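深色背景布与立杆：工作台后方布置图集

Jitendra Kandpal
2022年10月11日

本页收录工作台后方的布置，内容限于背景布、立杆、底脚和拉线。文字部分记录选布、悬挂、除褶和检查时用到的参数与做法，供布置同类台位时参照。

背景布的用途是给台面提供一个均匀、低反射的底。墙面、窗框、柜门和走动的人都会在照片里形成杂乱的轮廓，一块深色布可以把这些全部挡掉。布的颜色不必追求绝对的黑，深炭灰在多数照明条件下效果接近。真正影响结果的是表面织法。缎面和涂层布在侧光下会出现成片亮斑，平绒和毛呢的绒面则基本不反光，但吸灰明显，浅色纤维落上去很难清理。

克重也要考虑。我们试过Pureck和Borham两家的料子。Borham的偏薄，灯放在布后时透光；Pureck的一款标称500克每平方米，遮光没有问题，垂坠也好，缺点是重，顶部横杆须用较粗的管，否则中段下弯，布的上沿会跟着形成弧线，下摆随之拖地。裁剪时上下各留卷边，上边穿杆，下边装配重链。配重链应连续缝入，分段放铅块会把下摆拉出一个个尖角。

褶皱分两类。一类是悬挂形成的竖向垂褶，走向一致，对背景影响小，可以保留。另一类是折叠存放留下的横竖折痕，交叉成格，受光后折线两侧明暗不同，必须处理。处理用挂烫，不用平烫，绒面被压倒之后会留下永久的亮印。蒸汽头离布面一掌，自上而下，一道走完再走下一道。收纳时卷在纸筒上，不要折。

灯位与布的关系常被忽略。主灯若正对布面，垂褶的凸起处会发白。把灯向前移，让光斜落在台面上，布与台后沿之间留出间隔，布面上的浅色斑块会减弱。间隔不够时可加遮光板，但遮光板的影子有可能落在台面上，需要逐次试。我们手里的旧照度表在1,000勒克斯以上读数偏低，调灯时只看相对值。
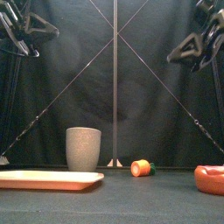
台面后沿处的金属立杆与浅色底脚，后方为深色织物帘。两根细索在帘前拉成大X形，交叉处在立杆上部。

Quyên Cù读过初稿后来信，认为立杆的表面处理应当单列一节：哑光灰的金属杆在深色布前仍然是一条清楚的竖线，做抠图或者统一背景时要逐张修，她那边的做法是给杆套上同色布套，用魔术贴在背面合口，拆装都快，缺点是套子会往下滑，顶端得加一道松紧带。她另外问到细索能否换成黑色包塑的，理由与布套相同。

布套的办法可行，我们没有采用。杆身裸露便于看到是否垂直，也便于夹持其他附件；布套遮住管壁之后，夹具容易打滑，夹紧力不好判断。若拍摄要求背景完全干净，可在拍摄前临时加套。喷哑光黑漆也是一种选择，但夹具反复装拆的位置会掉漆，露出的金属比原来更显眼。

包塑钢索可以用，注意两点。其一，塑层会掩盖断丝，日常检查看不出来，需在端头剥开一段查看。其二，索夹必须夹在钢丝上，夹在塑层上初期似乎很紧，过一段时间会慢慢退出。裸索的检查简单得多，用一块旧棉布顺着捋过去，有毛刺的地方会挂线。捋的时候戴手套。

关于拉线的一般做法补充如下。两根线对角拉设时，张力应交替增加，一侧拧几圈，换另一侧再拧，始终保持两侧接近。一侧先拉到位再拉另一侧，框架会先歪后正，连接件白白受一次侧向力。张力是否接近，可用手指在相同高度拨动比较，音高差别明显就继续调。花篮螺丝调完后用细铁丝锁住，防止自转。两线相交处若互相接触，可套一小段软管隔开。

立杆的底脚应与台面后沿贴实。底脚下有木屑、胶渍或者线头，杆就会带一个小倾角，在下端看不出来，到顶端已经很明显。安装前用刮板清一遍台面后沿，再用水平尺从两个互相垂直的方向核对杆身。三角形底脚的优点是左右方向稳定，前后方向仍取决于固定点，台面较薄时应在下方加垫板。

Shanti Bisht提出背景布也应列入定期清洁，这一条已经采纳。目前的安排为每次使用前用粘毛滚筒走一遍，十月集中取下拍打一次。滚筒顺绒方向滚，逆绒会把毛带起，受光后呈一条条深浅不同的带子。水洗没有试过，供应方的标签写明只可干洗。布面沾到油脂时先用吸油纸压，不擦。

备件清单：同批次背景布余料一卷，横杆端盖，索夹，花篮螺丝，软管，配重链。余料与布同批次很重要，不同批次的黑色在灯下常有偏红或偏蓝的差别，拼接之后接缝两侧一眼可辨。换布时整幅更换，不做局部拼补。旧布裁小后可作台面垫布，绒面朝下。

横杆规格暂缺，量过之后补到本页。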